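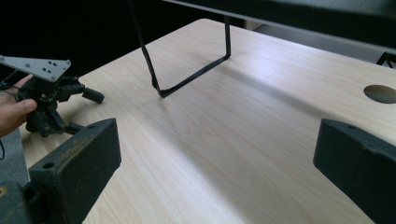 Arroyo Fossil Prep Kit, reviewed after one summer and one very stubborn fish

I bought the Arroyo kit in July, ahead of the Droltimwood field course, where beginners learn to free small fossils from shale without turning them into gravel. It cost $115. The course supplies tools, but they have been through many hands and most of the points look like golf tees.

You get 4 steel needles, a pin vise to hold them, two brushes, a squeeze bulb for blowing dust, a small bottle of consolidant and a booklet. The needles are excellent. They kept their points through two months of Dranham shale, and the vise grips them without the slow wobble I had come to accept as part of the science.

The brushes are another story. The stiff one is fine. The soft one sheds, and I spent part of an evening under the microscope following what I took for a fin ray before I understood that it was a bristle. Edeltraud Wallner, who taught our lab sessions, looked through the eyepiece for a while and asked if I had named the species yet.

The consolidant goes on thin and dries clear, though the bottle holds enough for a handful of specimens if you are careful and one if you are me. Refills cost more than they should. I now buy the Osar version, sold in a 300 ml bottle with a lid that closes.

As for the booklet, it covers matrix removal in two pages and then gives six to storage labels. I have reread the labels section more than I expected to. My fish is specimen 3875 in the course catalog, and its label is much tidier than its tail.

Would I buy it again? Yes, for the needles and the vise — and I'd pick up a decent sable brush at an art store the same day. If you already own a good pin vise, get the needles separately and put the rest toward a better lamp.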